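# The Island Website That Ate My Winter

I've been building websites for small hotels long enough to know that the phrase "we just need something simple" means I should clear my calendar. So when the owners of Skenilach, a guesthouse on an island with one road and a ferry that runs when it feels like it, asked for something simple, I put on a fresh pot of coffee and said yes anyway. They have 7 rooms. How hard could it be?
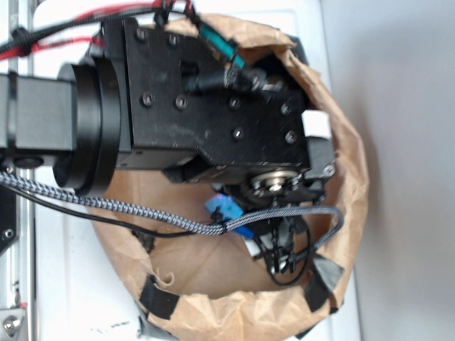
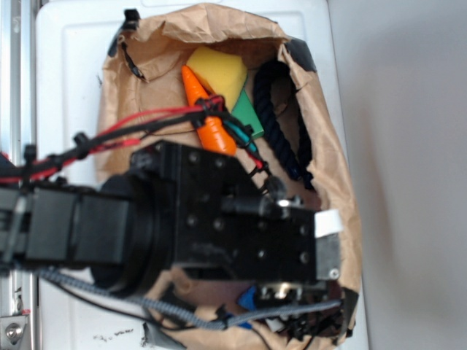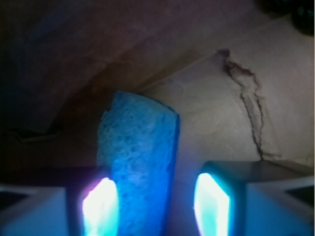 The old site had 1461 pages. I'll let that sit for a second. Seven rooms, and a page for nearly every breakfast menu since the place opened, plus a weather diary, plus a long and pretty heated series on the right way to cook mussels. All of it had been typed straight into a homemade system that an agency called Visar put together years ago and then walked away from. The booking form still worked, sort of - it sent an email to an address that forwarded to another address, and the owners checked that one on Sunday after lunch.

My first instinct was to throw nearly everything out. Guests want to see the room, the price and the view, and then they want a button. I said so on our first call and got a very long silence back. Then one of the owners told me that people book because of the weather diary. They read it at their desks in February, months and months of it, and then they write in and ask for the room where you can hear the rain on the roof. (It's room four. I've slept in it and they're right!)

So we kept the diary. We kept the mussels too, after some bargaining. I cut the breakfast menus down to the 2 dozen or so that had real stories attached, and in the end 700 pages made the trip to the new site, which is still ridiculous and I love it.

The design took a few wrong turns. My first draft had a huge video of waves across the top, and it looked gorgeous on my office connection. Then I went out there in May and tried loading it from the ferry dock, and I could have walked to the guesthouse and back before the first wave broke. Out it went. Now you get one still photo, the name, and that day's diary entry underneath, so the first thing you read is something like "fog till ten, then lovely."

Bookings were the part I worried about most. We moved them over to Deradar, mostly because it lets you hold a room without paying up front, and the owners flatly refused to take money from someone they hadn't written to first. I argued with them about that for a week. I lost, and I've since stopped bringing it up, because their guests seem to adore it - you pick your dates, and a few hours later a real letter lands in your inbox asking if you eat fish and whether you mind the dog.

A friend at Hosseinzadeh, the studio where I started out, asked me what the conversion rate was. I had to admit I hadn't looked. The rooms are full until the fall, and the owners have asked if I can add a page about the dog.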